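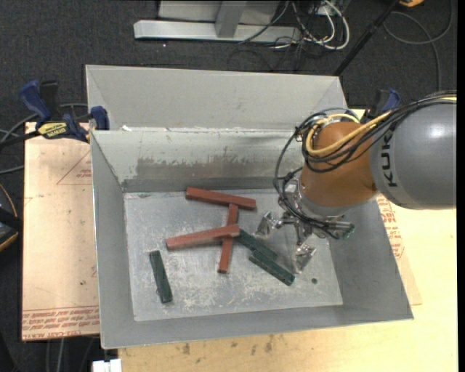
The red and green blocks in their scuffed metal bin, with the gripper open over a green pair.

The sound you notice first in Regula Bühler's lab is a scrape. A fingertip comes down beside a block, pushes it an inch across bare sheet metal, and the whole bin sings a little. Then the fingers close, the arm lifts, and there is a pause long enough for everybody in the room to stop typing.

"You never get used to it," says Bühler, who has run the manipulation group at the Menent institute in Rollville since it had two desks and a borrowed oscilloscope. "I've watched thousands of these and I still hold my breath."

What she is holding her breath over is one of the oldest problems in robotics, and one of the most stubborn. Give a machine a container of jumbled parts and ask it to take them out one at a time. People in the field call it bin picking, and they have been at it for decades. Factories do it every day with parts that are well spaced, or well known, or light enough to grab with a suction cup. Make the parts long and narrow, let them lean against each other and pile up at odd angles, and the success rate drops fast.

The trouble is mostly touching. Two blocks lying side by side leave no gap for a finger. A block lying across another one can be picked up easily enough, but pick up the one underneath and the top one comes along for the ride, swings, and drops somewhere worse. A block close to a wall gives you one good side and one impossible one. For years the standard answer was to look harder: better cameras, better depth maps, more careful models of where every edge is. If you know exactly where everything lies, the thinking went, you can always plan a grasp that hits nothing.

Bühler's group, together with a small gripper company called Zwahlen, has spent the past few years working on the opposite idea. Their method, which they named Bultus, plans to hit things. Gently, and on purpose.

A push is a question

The idea came from Fengying Liao, who joined the group as a doctoral student and is now its lead author on nearly everything. She had been reviewing footage of failed grasps, a job she describes as "watching a very expensive arm disappoint me," when she noticed how often a failure made the next attempt easy. The fingers would come down a bit wrong and bump a block aside. The grasp would miss. But the bump had opened up a gap, and on the second try the same block came out without any fuss.

"We were throwing those away," Liao says. "In the data they were marked as zero. Failure, next. And I thought, wait, that wasn't a zero. That robot just tidied up!"

So she stopped scoring single grasps and started scoring pairs. In Bultus, every action the robot takes is judged by two things: whether it came up with a block, and how much easier it made whatever came after. A missed grasp that separates two blocks counts for something. A successful grasp that sends three others sliding into a corner loses some of its shine. The robot learns from its own record of these pairs, and over time it begins to choose moves that look odd to a human observer. It will put one closed finger between two blocks and wiggle. It will nudge the end of a block, far from the middle, so that it swings like a clock hand. Sometimes it goes for the block you would have left for last.

The learning part is surprisingly modest. There is a neural network, naturally, but it would run on a decent laptop. It takes in a top-down view of the bin and puts out two maps, one for grasps and one for pushes, each colored by how promising every spot looks. The robot takes the best spot on either map and acts on it. Then it looks again.

What makes it work, Liao believes, is the second look. Older systems often planned a whole sequence up front, five or six moves deep, and then carried it out with great discipline even as the pile shifted under them. Bultus never plans more than two moves ahead, and it forgets the second one as soon as it has made the first.

"It's short-sighted in a good way," she says. "Piles are rude. They don't wait for your plan."

Real metal, real friction

Much of this sort of research now happens in simulation, where a virtual robot can practice all night at many times normal speed. The Rollville group does some of that too. But simulated blocks have a way of sliding too nicely, and pushing is all about how things slide. An early version trained only in software came over to the real arm, a KUKA, and promptly shoved a block up the sloping side of the bin, where it balanced for a moment and fell back on the finger.

After that, they went physical. The bin is plain gray sheet metal with sloped walls, clamped at the sides so it can't wander when it gets pushed. Its floor is covered in whitish scratches by now, and the back wall has a broad brown band of wear. I asked whether they ever thought of replacing it, and Vidar Myklebust, the engineer who keeps the setup alive, looked a bit hurt.

"The scratches are the point," he said. "A block slides one way on a smooth patch and another way on a rough one. If your method only works on a clean floor, good luck to you in a factory."

Myklebust came to the group from Zwahlen, and his subject is fingers. He can talk about fingers for a whole lunch, and did. The linkages on the gripper are exposed, which he likes, as he can see at a glance when something is bent. The tips are his fourth design. The first ones were wide and strong, fine for holding, hopeless for getting in between. The next were so thin they flexed, and a flexing finger tells you lies about where it is. The pair he settled on are a compromise he is almost happy with. He spends much of his time now on how softly they arrive. The arm goes slightly limp in the last stretch before contact, so that a fingertip that lands on top of a block gives way a little and slips down beside it.

He showed me this by sticking a pencil straight down onto the edge of his lunch tray, loosening his wrist, and letting the point skid off. It's a good demonstration. I've done it for several people since.

The number on the whiteboard

The result that got people's attention was posted on 2022-07-05, in a short paper with a plain title and one main table. Over 1000 grasp attempts in cluttered bins, with starting piles the robot had not seen before, Bultus brought up a block 91 percent of the time. The group's own earlier method, with the same arm and the same fingers but no pushing, had trailed well behind, and it did worst exactly where you would expect: blocks lying flush, blocks crossed, blocks near the wall.

Bühler is quick to say what the number leaves out. The blocks are all long and narrow. They are rigid. They come in two colors that show up nicely against gray metal. Nothing in the bin is shiny, squishy, or tangled. "If you handed us a bin of springs we would cry," she says.

The table also hides a cost in time. Pushing takes a few seconds, and a robot that pushes before every grasp is a slow robot. Left alone, early versions of Bultus became almost fussy, patting the pile into neat rows before daring to lift anything. Liao fixed that with a small penalty for each push, and finding the right size for it ate most of a January. Too little, and the robot fidgets. Too much, and it goes back to grabbing blindly. The final setting has it pushing mainly when the blocks are touching, and leaving loners to be picked up directly.

Notburga Gasser, who works on warehouse systems and had no part in the project, likes the honesty of the setup more than the percentage. She has seen plenty of high scores that fell apart when someone moved a lamp. "What I look for is whether the failures make sense," she told me. "Theirs do. When it misses, it misses on things I would also find annoying." She would like to see it tried with mixed shapes, and with a bin so full you can't see the floor. In a deep pile there may be nowhere to push anything to, and a method built on making room needs some room to begin with.

The group agrees. A deeper bin is on the list. So are shorter blocks, which roll in ways the long ones don't, and a version in which the robot can feel a push going wrong and stop halfway. At present it finishes the move and only then takes another look.

Watching it work

Hermine Trummer, a master's student, is the one who builds the piles. It sounds like the easiest job in the lab and she insists that it isn't. Humans, she says, are terrible at being random. Ask someone to scatter six blocks and they will space them out politely. She has a method with a cardboard box and a shake, and then she adds what she calls "one mean thing," a crossing or a flush pair, to keep the robot from having it easy.

On the afternoon I visited she gave it a very mean one. Two blocks flat against each other, a third jammed in at their ends, no gap anywhere I could see. The arm swung over, hung there, and came down on the far end of the third block, which I would never have picked. It pushed. The bin made its noise. The block pivoted, and one of the pair shifted with it, leaving a sliver of bare metal wide enough for a fingertip.

The arm went up, looked again, and came back down into the sliver. Trummer was already reaching for the cardboard box.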